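Catetti to Bada, by the upper road

The odometer read 3,399 when we pulled out of Catetti, and I wrote it on the fuel receipt because the notebook was already packed. 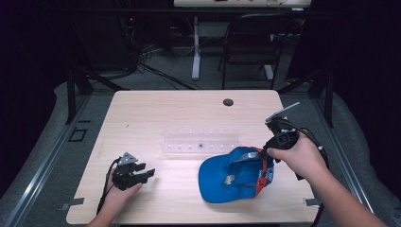
The guidebook gives the distance to Bada as 200 km and the time as four hours. The distance is right. The time is right for the lower road, which has been closed to through traffic at the river crossing since December. Everyone now takes the upper road, including the trucks.

We left at 6:30. The first section is two lanes of good asphalt with a paved shoulder, and I held 80 without effort. The surface changes at the Zaltlow turnoff. After that it is patched, then graded gravel, then patched again, and the changes are not signed. I had set the tires a little low the night before and left them that way. On the gravel this helped. On the asphalt the steering was vague.

Fuel: there are pumps at Catetti and at Bada. The station at Zaltlow has a sign and a price board but sells only diesel, and the attendant told us the gasoline tank had been out of service for months. We run on gasoline. Our tank covers the distance with a reserve, but anyone on a motorcycle should carry a can.

Yaa Laryea drove the middle section. She is better than I am on loose surfaces and keeps the engine in a lower gear on the descents, so the brakes were cool enough at the bottom to rest a hand near the wheel. I rode as passenger and logged the kilometer posts. Several are missing between the turnoff and the pass, and one is standing in the wrong order.

The pass has a parking area on the left, gravel, room for 10 cars if people park sensibly. There is no toilet. We stopped for coffee from the flask and saw goats, a hawk of some kind and a very large dog that belonged to the goats. Clouds covered the far side of the valley, so no view to report.

Past the summit there was a wait at the roadworks. One lane was open, with a flagman at each end and no radio that I could see. They passed a wooden baton by way of the last car in each group. I had read about this system but had not been handed the baton before. We were, and I delivered it.

We reached Bada at 1:15. Lunch was at Văn, on the square, where Valentin Baudry had told us to order the bean soup – he was right about the soup and wrong about the opening hours, as they stop serving at 2. The guesthouse has parking behind a gate. The gate is narrow, so fold the mirrors.

Tomorrow is a short day. I want to check the left rear tire before we go, and find a better map of the coast section if the stationery shop is open.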